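Dec 11, 2025

Torkska 4-port charger, load test. All ports at 500 mA for 18 hours on the Drusen load board. Port 3 sagged under load; the other ports held. Logged 1,209 samples, no dropouts.

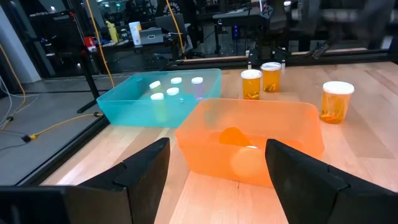 *Orange bin, teal bin behind it to the left.*

Swapped the cable on port 3 and the sag stayed, so it's the port or the board trace. Repeat with the Sundholm supply before opening the case. Second unit still to be run, same settings.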